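Leave the Serrano Road Unpaved

The county wants to pave the last 2 miles of the Serrano road, from the Ikora turnoff to the old pump house. I live on that stretch and I think it should stay dirt.

I know the case for paving. My truck is never clean. In March the low spot by the turnoff gets soft and the school bus has to crawl through it. People who move out here from town complain about the dust in their first summer, and I complained too.

But a dirt road slows people down. Drivers who do 60 on the highway drop to 25 when they hit the gravel at the turnoff. That matters because we have no sidewalk and never will. People out here walk on the road or along the edge of it, next to the brush and the power poles. 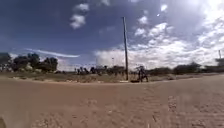

Pave it and the speed goes up the same week. We saw that on the Trilotus side, where the blacktop went down a few years ago. I used to walk over there in the evening and I don't anymore.

Then there is the upkeep. A grader can fix our road in a morning. Blacktop breaks up at the edges, and a patch costs more than a pass with the blade. The county has 161 miles of paved road now and can't keep up with the potholes on those.

I would rather see the money go to a culvert at the low spot and 500 tons of good gravel. Grade it twice a year, after the rains and again before winter. The bus would get through and the rest of us could keep walking.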